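Hard water: what the September readings mean for your kettle, taps and sink

Residents of Ciltadari have asked why limescale has become more noticeable since the supply changed over in spring. The short answer is that the building now draws from a different main, and the water in it carries more dissolved calcium and magnesium than before. Lok-yiu Chiang took readings at the riser on each landing in September and the results are pinned up by the post boxes. They agree closely from top to bottom, so the internal pipework can be ruled out as a source.

Hard water is safe to drink. The minerals stay dissolved while the water is cold and moving. When it is heated, part of the calcium comes out of solution as calcium carbonate and sticks to the nearest surface. Something similar happens, more slowly, wherever a film of water is left to dry. For this reason the worst deposits are found inside kettles, on shower heads, at the base of taps and round the waste of a sink.

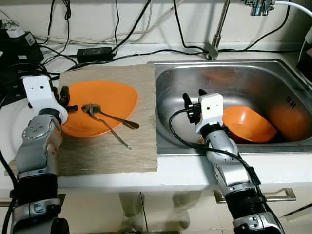 Plate and cutlery on the board beside the sink.

Cutlery and sinks

Most of the queries that reached Alasdair Rankin concerned marks on metal. Three different things tend to be reported as one. White or grey spots with a chalky feel are scale, and they dissolve in a weak acid. A rainbow sheen on stainless steel is a very thin mineral or heat film; it does no harm and usually comes off with the same treatment. Brown specks are rust, generally carried over from another item in the wash, and should be rubbed off with a soft cloth and a mild cream cleaner. Silver plate darkens through contact with sulphur in air and food. Water hardness has little to do with that, and descaler will not cure it.

For scale on cutlery, mix one part white vinegar with four parts warm water, leave the pieces in it for 8 minutes, rinse and dry at once. Do not leave them overnight. Long soaking in acid can pit the cheaper grades of steel, particularly knife blades. Keep vinegar away from marble, limestone and any natural stone worktop, which it will etch. Never use it together with bleach.

A stainless steel sink should be wiped along the grain. Wire wool leaves fragments behind which then rust, and the stains are blamed on the sink.

Kettles and shower heads

Citric acid is cheaper than branded descaler and has no smell. Use two level teaspoons to 800 ml of water, bring to the boil, switch off and leave until the fizzing stops. Empty, rinse, then boil once with plain water and discard it. Once a month is enough for most households on the present supply. Shower heads can be unscrewed and left in the same solution, cold, for an hour. Check the rubber washer before refitting, as old ones split.

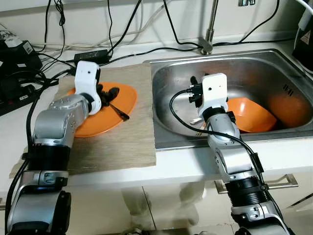
Wooden items need separate treatment. Scale does not bond to oiled wood in the way it does to metal, but hard water left standing will raise the grain and leave a pale ring. Wash chopping boards quickly, stand them on edge to dry and oil them when the surface begins to look dull. Food-grade mineral oil is suitable. Olive oil goes rancid.

Softeners

Darmawan Setiawan has obtained prices for a shared softener in the plant room. Two firms replied, Javunex and Rernanar. Both propose an ion-exchange unit, which replaces calcium and magnesium with sodium. Either would need an unsoftened drinking tap kept in each kitchen, and the Rernanar quotation leaves out the extra pipework – the totals as printed should not be compared directly. A corrected figure has been requested.

Magnetic and electronic conditioners were also raised. The evidence for them is mixed and neither firm would guarantee a result, so they have not been priced.

Residents who would like a copy of the readings, or who have a tap that no longer shuts off fully, should leave a note for Octavian Căpraru in the ground floor office before 4 p.m. Please give the flat number and say whether the hot or the cold side is affected.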